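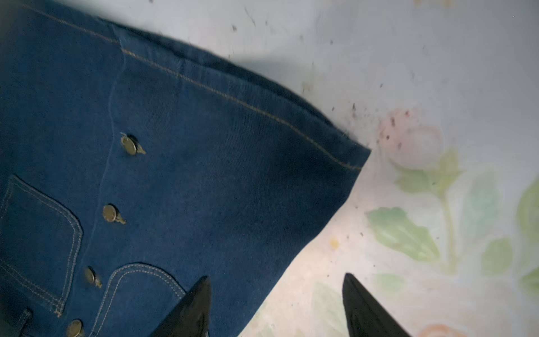 4. What changed on the sorting floor

I should say at the outset that I did most of my fieldwork sitting on an upturned crate next to bench 2, so what follows leans heavily on what the people at that bench told me. The firm, Zunberg, takes in second-hand clothes, grades them, folds them and sends them on to shops. Before the robot arms came in, a sorter did the whole job on one piece: shake it out, check the buttons and seams, look for stains, decide on a grade, fold it, bin it. Now the arm does the laying out and the folding (Figure 1), and the person does the looking and the deciding. On paper that sounds like a tidy split. I thought so too, for the first week!

Figure 1. A blue denim garment with metal buttons, on a rose-printed cloth, with the gripper fingers open at its edge.

The first thing I noticed was how much of the old job had lived in the hands. Naa Issahaku, who had been grading for years when I met her, told me she used to know a skirt was worn thin before she'd looked at it. "You pick it up and it tells you," she said. With the arm doing the picking up, she found herself reaching over to feel the cloth anyway, which meant pausing the arm, which meant her numbers dropped. The supervisors read this as slowness. I read it as her doing her job properly, and I said so in my notes at the time (rather crossly, I see now).

Denim came up again and again in our chats. It's stiff, it has thick seams and pockets, and buttons sit proud of the cloth, so a fold that works on a T-shirt can go badly wrong on a skirt. The sorters had their own name for a garment that wouldn't lie flat: they called it "a Shibata", after the older folding table of that name that had jammed on every pair of jeans it met. By August the word had spread to the people who looked after the arms, and I even found it in the fault log, spelt three different ways.

I went through 693 entries in that log. In 400 of them a sorter had stopped the arm by hand before it reported any trouble itself. I find that figure really striking, and I'd like to be careful with it too, as a sorter may stop an arm for all sorts of reasons, a chat included. Still, when I sat with Naa and read a batch of 90 back to her, she could say for most of them what she'd spotted: a sleeve caught under, a button heading for the fingers, a bit of the cloth underneath coming up with the garment. None of that watching was in her job description, and none of it was paid.

Sore shoulders got better, and I don't want to skip over that. Several sorters said they went home less tired in the arms and more tired in the eyes. They also talked less. Folding had been the part of the shift when you could natter, and a person who is watching a gripper can't natter in the same way. I missed this completely until one of them pointed out that I was the only one on the floor still talking.

Pay grades, which were tied to pieces folded, had not been changed when I left. I come back to them in Section 5.

Print this section | E-mail this section

Contact: Sena Akpalu, Pleltum working papers. Copyright the author. Posted April 8, 2021. Back to top

Related items
Who stops the machine? Notes from the Zornasel packing hall
Piece rates after the folding table
Talking at work: a short reading list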